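**Tópico: mensalidade da creche subiu outra vez, alguém percebe as regras do apoio?**

**marmelada_77**
boa noite. recebi a carta da creche Almont, passa de 2068 para 2610 por ano a partir de fevereiro. isto sem fraldas nem almoço. alguem sabe se o apoio municipal acompanha ou fica no valor antigo? liguei duas vezes para a câmara e ninguém atende

**tresemcasa**
fica no valor antigo. pelo menos aqui em Astbridge ficou. só revêem quando renovas o pedido, e tens de ser tu a pedir

**pai_de_turno**
Depende do escalão. No meu caso reviram a meio do ano, mas tive de mandar os recibos todos outra vez, mais a declaração da entidade patronal, mais o comprovativo de morada. Seis semanas de espera.

**marmelada_77**
seis semanas?? e entretanto pago tudo?

**pai_de_turno**
Pagas. Depois acertam. Comigo acertaram.

**tresemcasa**
comigo não. disseram que não era retroativo. tenho o email guardado se quiseres

**lagartixa_azul**
Desculpem mas acho que estão a misturar duas coisas. Há o apoio da câmara e há o complemento, até 290 por criança, que é pago à parte. O complemento nunca é retroativo. O da câmara é, se a creche tiver acordo. A Almont tem? A Clenden tem, a Massawe deixou de ter.

**marmelada_77**
não faço ideia, vou perguntar amanhã á diretora

**bica_cheia**
Opinião impopular: o dinheiro devia ir direto para as creches e pronto. Andar a dar cheques aos pais só faz subir as mensalidades. Cada vez que o apoio sobe, sobe a carta em fevereiro.

**tresemcasa**
e quem está em lista de espera fica com quê? tive o mais novo onze meses com uma ama porque não havia vaga em lado nenhum. se o dinheiro fosse só para as creches eu não via um cêntimo

**bica_cheia**
Com mais dinheiro abriam mais salas e não havia lista.

**lagartixa_azul**
Abriam salas com que pessoal? A Massawe fechou o berçário por falta de auxiliares, o espaço estava lá. Pagam mal, as pessoas vão-se embora. Eu trabalhei cinco anos nisto e saí.

**bica_cheia**
Nisso dou-te razão, os ordenados são uma vergonha. Mas continua a ser dinheiro que tem de entrar pela creche.

**pai_de_turno**
Podem discutir isso noutro tópico? A pessoa perguntou uma coisa concreta.

**marmelada_77**
deixem estar, eu leio tudo :)
atualização: falei com a diretora. tem acordo, renovado em janeiro. diz que o pedido de revisão se entrega lá mesmo, na secretaria, e eles enviam. só que o horário é das 9 ás 11, eu entro às 8 — vai ter de ser o meu marido

**tresemcasa**
pede cópia carimbada! a mim perderam-me os papéis

**lagartixa_azul**
E confirma se contam o almoço. Na Clenden a mensalidade é 2186 mas já com almoço, por isso comparar preços assim à toa engana muito. O prolongamento também costuma vir à parte.

**marmelada_77**
não contam almoço nem prolongamento, já perguntei. a Clenden ainda vi mas fica-me a 40 min, não dá. vou entregar o pedido esta semana e venho cá dizer se foi retroativo ou não — se demorar é porque ainda estou à espera da declaração do patrão, que da última vez veio com o nome mal escrito e tive que pedir outra

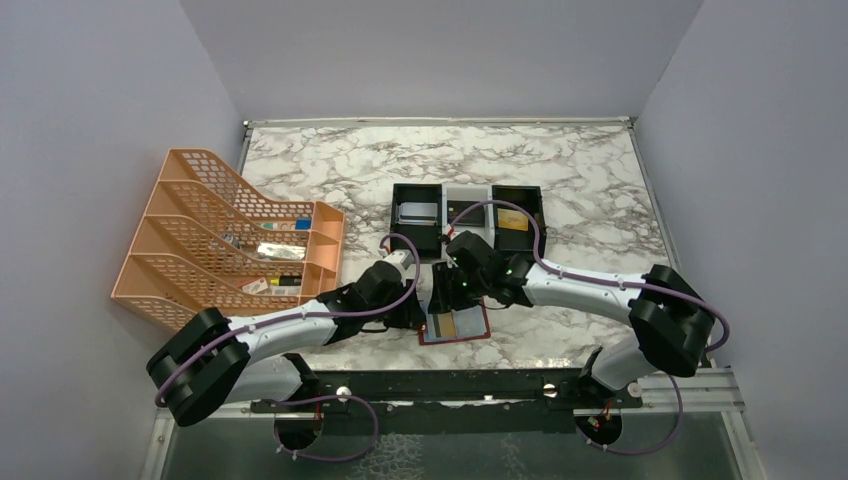 fora isso só me falta o comprovativo de morada, o contrato da luz está no nome da minha sogra e não sei se aceitam. se alguem já passou por isso diga qualquer coisa sff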